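Notes from the monthly meeting on order and storage, Drendport workshop, November. Started at 4:10 p.m. in the small room beside the stairs.

**Present:** Encarnación Ibarra (chair), Aurelio Ortuño (minutes), two persons from the bench side, one from receiving, one from the office
**Excused:** the colleague from purchasing, who sent her remarks by e-mail

## 1. Minutes of the last meeting

Approved with one correction. The shelf by the back door was written as "to be removed". It should say "to be moved". Receiving asked that this is corrected also in the list on the door, and it was done before the meeting ended.

## 2. Open points from last time

- Labels for the drawers. The first set is printed and glued, but the glue does not hold well on the painted drawers. Bench side will try the other tape.
- Broom and dustpan. Bought. They hang on the left side of the sink. Please put them back there.
- The cupboard from Sepúlveda. It was delivered with one door hinge missing. The office wrote to them and has no answer yet. Until then the cupboard stays closed with a strap and is not used for heavy things.
- Old paint cans. Still under the bench. The city collects them only on certain dates and we missed the last one. Encarnación will ask for the next.

## 3. The gray bin

This took most of the meeting.

Encarnación reminded everyone that the big gray bin was agreed as a place for small mixed items, and that it should be looked through regularly. In the last weeks this was not done. Everyone puts things in and few people take things out. She also said that the condition of the bin should be discussed before winter, as we have to decide on the order to Jastilow.
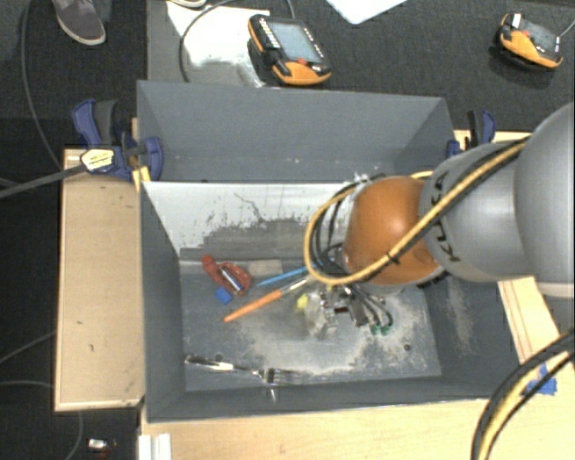 *Item 3: the gray bin, with small items on the floor of it. Worn coating at the back wall.*

Points from the discussion:

**Contents.** Bench side would like to have the mixed items separated in three groups: things with an owner, things we can use, and things to throw away. The small blue block and the flat beige-gray block can go with the other blocks in drawer 5, if nobody objects. For the red plastic piece there were two opinions. One person is sure it is a clamp and belongs on the clamp rail, the other thinks it is only part of something. It will be placed on the office counter for one week, with a note. The same for the silver and dark cylindrical piece which lay over it.

The slim blue stick was discussed shortly. If it is a pen and it writes, it goes to the pen cup. If not, to the trash.

The metal utensil should not be in this bin at all. Receiving asked again that everything from the kitchen corner is washed and returned to the kitchen corner. All agreed. The office will count how many spoons and forks are left there, because last year we started with 60 pieces and now it is difficult to find a clean one at lunch.

**Condition.** The wall at the back is scraped and in places the paint or coating is gone. On the floor there is a pale, dusty, scuffed area. Purchasing asked in her e-mail if the dust comes from the coating itself. We could not answer this. Aurelio will wipe the floor with a damp cloth, leave it some days and look again if there is new dust.

**The small holes.** There are dark holes low in the bin, one at the lower right corner and another at the lower left. Receiving worries about screws and washers falling through. Bench side would prefer that the holes stay open, so that the bin can be rinsed with water. Compromise: the holes stay open, and very small parts (everything smaller than a thumbnail) go in the lidded jars and not in the bin.

**New bin or repair.** Purchasing has two prices. A new bin of similar size from Jastilow costs 567, delivery included. A liner from Mornberg, cut to measure, costs 479, but we would have to glue it ourselves, and the sloping walls make this more complicated. The office found the difference too small for so much work. Bench side answered that the bin is still solid and only looks bad – they would clean it and wait until spring.

**Decision:** no order now. The bin is emptied, washed and looked at again in the next meeting. Five in favor, one abstained.

## 4. Lidded jars

We have more than 40 jars with lids, mostly from jam and pickles. This is enough. Please do not bring more. Jars without a lid can be taken home by anyone who wants them. Some of the lids still smell of pickles and the office offered to boil them.

## 5. Light over the sorting table

One tube flickers in the afternoon. It was changed already in summer, so perhaps the problem is the starter. Receiving has a spare one and will try it.

## 6. Other

The window near the stairs should be closed by the last person who leaves. It was found open two times.

Somebody left a green lunch box in the refrigerator. It has no name on it. It will be emptied at the end of the week.

Encarnación asked if the meeting can start a little earlier in the dark months. Four o'clock was accepted.

## Tasks

| What | Who |
|---|---|
| Empty and wash the gray bin, watch for new dust | Aurelio Ortuño |
| Move blocks to drawer 5 | Bench side |
| Note and tray on the office counter | Office |
| Count the kitchen utensils, boil the lids | Office |
| Ask for the paint collection date | Encarnación Ibarra |
| Try the starter for the tube | Receiving |
| Write again to Sepúlveda for the hinge | Office |
| Ask Jastilow how long the price is valid | Purchasing |

Meeting closed at 5:05 p.m. Corrections to these minutes please to A. Ortuño, on paper or by e-mail, before the next meeting.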